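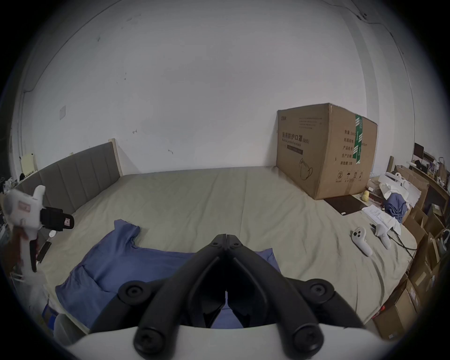

**Gripper trajectory jumps when the shirt gets close, tracking or timestamps?**

**Ilze Lūse**
Hi all! I'm recording T-shirt folding on a bed with two handheld grippers, poses coming from VR controllers, everything logged through Rewi. Replay looks fine until the fingers get down near the fabric, then the path jumps sideways by 3 cm or so and comes back. 53 of my 291 takes do it. I've redone the hand-eye calibration twice (same result, grr). Is there a filter setting I'm missing?

**trerkex_user**
Had this in Trerkex, I just turned smoothing way up. Worked for me.

**Livbridge Pete**
Please don't smooth it yet! You'll smear the grasp, and your policy will learn to close late. Plot the raw pose and the camera image on one clock first. If the jump shows up in the raw pose, it's tracking, probably the controller getting blocked when you tilt your wrist. If raw is clean, look at the resampler. Mine was matching each image to the newest pose instead of the nearest one, so I was off by 40 ms on every fast move. Switching to interpolation fixed it. I'd pull the bad takes out of training until you know which one it is.

**Ilze Lūse**
Raw is clean! Off to poke at the resampler, thanks Pete.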